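Can a Robot Do My Chores Yet? Your Questions, Answered
Last updated 1 Jun 2023

We get a lot of mail at Kilmont Home & Workshop, and lately a good part of it has to do with robots. Some of you want help with the laundry. Some of you run small shops and would dearly love to stop sorting parts by hand at the end of a long shift. Fotini Sfakianakis, who looks after our workshop section, has gathered up the questions that come in most often and answered them as plainly as she can.

So, can I buy a robot that does housework?

You can buy a robot that does one piece of housework. Robot vacuums have been around for years, and the better ones are a real pleasure to own if your floors are mostly clear. Mopping machines are decent too. What you can't buy is one machine that will vacuum, then unload the dishwasher, then pick the socks up off the stairs. I wish I had better news! I have stairs, and I have socks.

Why can a factory robot build a car when nothing can tidy my kid's room?

In a car plant, each part arrives at the same spot, facing the same way, all day long. The arm repeats a motion that somebody worked out very carefully beforehand. Your kid's room is different every evening, and half of what's on the floor is under the other half. A person glances at that and starts picking up. For a machine, finding the edge of each thing and choosing where to grab it is most of the job.

Is sorting small parts really that hard?

It's harder than you'd think, and it happens to be the chore I get asked about the most, both by parents and by people with bins of mixed hardware. A tray of loose building bricks is a lovely test because it looks so easy. The bricks lie at all angles, they lean on each other and on the walls of the tray, and when they're the same color it's difficult to tell where one stops and the next begins.

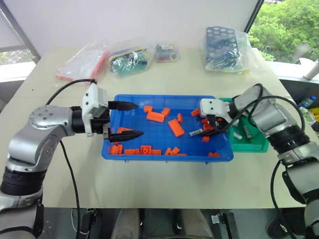 Two arms at a tray of loose orange bricks, with gray pieces in the smaller green tray alongside.

When you watch any demonstration of this kind of work, keep an eye on the fingertips. Two narrow fingers have to come down on either side of a piece without shoving its neighbors out of the way, and they have to do it again for the next piece, which is lying some other way entirely. Pieces up against a wall are the ones I'd watch for, as there's so little room to get a finger in behind them.

Would two arms be better than one?

Often, yes. Think how many things you do with both hands without noticing, like holding a bag open while you fill it or steadying a jar while you turn the lid. Folding a sheet with one hand is miserable. The trouble is that two arms must also stay out of each other's way, and that takes planning — more of it than newcomers expect.

How fast are they?

Slow, as a rule, at anything that isn't the same every time. I sorted a mixed tray of 200 small pieces at my kitchen table in 17 minutes, with the radio on and one break to let the dog out. I'd suggest doing the same with your own parts before you talk to a seller. Then ask for an uncut video, played at normal speed, and compare.

I run a small shop. Is it worth looking into now?

It may be, if the job is narrow. A reader in Plivell wrote to us in December about her packing bench, where she handles 40 kinds of fasteners. She had hoped to automate all of them, and settled on trying the 5 that make up most of her orders. That struck me as very sensible. Pick the dullest, steadiest task you have, put the parts in the same trays in the same place, light the table well, and try that first.

What should I ask a seller?

Ask what happens when it drops something. Ask who comes out when it stops, and how long they take to get to you. Ask to bring a box of your own parts to the demonstration, and please do bring the ugly ones, with the bent tabs and the torn bags. If they'd prefer you used theirs — well, now you know something useful.

Will it be safe around my children or my pets?

Small floor machines are generally fine with ordinary care, so follow the booklet that comes with yours. Arms are another matter. Even a slow one can pinch, and I wouldn't set one up in a family kitchen without proper advice from the maker.

When will there be one that does everything?

I don't know, and I'd be a little wary of anyone who gives you a year. For now I'd get the vacuum if you want one, and keep a good set of bins for the bricks. Do write and tell us which chore you'd hand over first, and we'll add more answers to this page as your letters come in.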